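Sestolthorpe repair and reuse hall to take bagged clothing and bedding from December

The reuse hall in Sestolthorpe will start accepting bagged clothing, bedding and soft household goods in December, after a trial in which residents handed in 3,683 bags over six months.

Until now the hall, on the Kanduvow estate, has only taken furniture, crockery and small electrical goods. Textiles had to be driven to the recycling centre on the far side of the town or put in one of the street banks, several of which were removed last year after repeated problems with overflowing.

Under the new arrangement residents can bring up to six bags per visit. The hall will be open for drop-offs from 9.30am until 3pm, with a break of 15 minutes at noon while the cages are changed over. There is no charge and no need to book, although anyone clearing a whole house is asked to ring first so that space can be kept.

The service will be run by Climik, the reuse company that already manages the furniture side of the hall. It said the trial had brought in more than it had planned for, particularly at the end of the school holidays, and that the back room had been refitted as a result. Two long sorting tables have been put in, along with shelving down one wall and a second set of doors so that full cages can go straight out to the yard.

Most of what arrives is ordinary: school jumpers, duvet covers, curtains, coats. But the bags are often mixed. Sorters have found belts, straps, cords, soft toys, picnic rugs and a good many single shoes in with the clothes, and the company says it would rather have these than see them thrown away, as long as they are clean.

Wet or mouldy items are the main problem. One damp towel can spoil everything else in a bag if it is left over a weekend, and 189 bags had to be turned down during the trial for this reason. Pillows and used duvets without a cover were also refused, and that rule will stay. So will the ban on carpet offcuts, mattresses and anything with paint or oil on it.

Residents are asked to use a bag that can be tied or twisted shut. Black refuse sacks are fine. Clear ones are slightly quicker to deal with, but the company said people should not go out and buy bags specially. Empty sacks in good condition are folded and used again for items going on to other outlets. Torn ones go into a separate bin for plastic film.

Shoes should be tied together in pairs, by the laces or with a rubber band. Coat hangers should be taken out, as they split the bags and catch in the cages. Climik also asks people to check pockets. Keys, bus passes and a hearing aid were all found during the trial, and those that could be matched to an owner were returned.

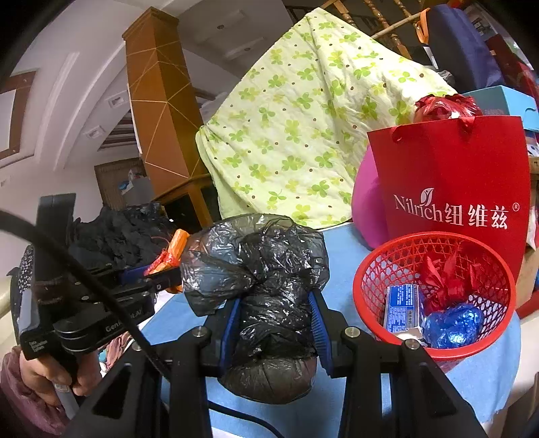 Black plastic, patterned fabric and an orange item with red mesh-like cord.

Once sorted, the better clothing will be sold from a rail at the front of the hall, with prices starting at 50p for children's things. Bedding and towels in good order will be offered first to the family centre on Ghauri Road, which has asked for single duvet covers and cot sheets in particular. Anything too worn to be used again will be baled and sent for wiping cloth or fibre.

The town council has agreed to pay for the shelving and the new doors, and for a year's rent on the extra yard space. Running costs will be met from sales. A report on how much has been collected, sold and passed on is due to go to councillors in the spring.

Some people living nearby had raised concerns about traffic on the estate, where cars often queue on Saturdays for the tip next door. A one-way route has now been marked out, with the entrance by the old bakery and the exit on to Ghauri Road. Parking directly outside the hall will be limited to 15 minutes, and drivers will be asked not to leave their engines running.

Bags must not be left outside when the hall is closed. During the trial a number were left against the shutters overnight and were opened or rained on before morning. The council said it would treat this as fly-tipping, and signs will go up at both ends of the road.

The two remaining street banks, in the station car park and behind the library, will stay where they are for the time being. They will be emptied twice a week – at present it is once – until the council decides whether they are still needed.

A collection service for people who cannot get to the hall is also being looked at. It would cover homes within the town boundary and would probably run once a month, using the van that already delivers furniture. No start date has been set.

A list of what can and cannot be brought in is available at the hall, the library and the council offices. Large-print copies can be had on request from the front desk at the library.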